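Lavness worktop panel, matt white

The Lavness is a loose panel you lay on top of the desk or bench you already have. We make it at Wosatel for people who do small work at home and want a clean, light surface under their hands: soldering, model building, sewing repairs, sorting of small parts.

The surface is matt and has no pattern or print. We had an earlier version with a measuring grid, but many customers wrote that the lines disturbed them when they looked for a dropped screw, so since September the panel is sold plain only. If you want a grid, please order the Bangera cutting mat and put it on top.

Size: 100 x 37 cm
Thickness: 20 mm
Color: white
Edges: rounded by hand
Feet: rubber, glued, can be replaced

The panel is not made for hot pans or for a soldering iron put down directly. Please use a stand. For cleaning take a soft cloth and a little dish soap – no scouring powder, it makes shiny spots which stay.

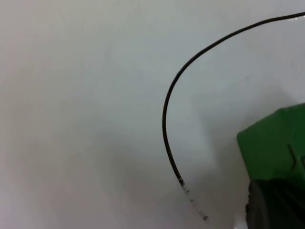
Lavness is a pale white, and under a lamp from the side it can look more gray in the parts where shadow falls. Dark things are easy to find on it, for example a thin black cable. With the stripped end of such a cable it is a little different, as the silvery tip is closer in tone to the panel, and for very fine wire work some customers prefer the Gillach panel in dark green.

Delivery is flat in one carton. Spare feet are ordered separately. The next batch leaves our workshop on 8th April.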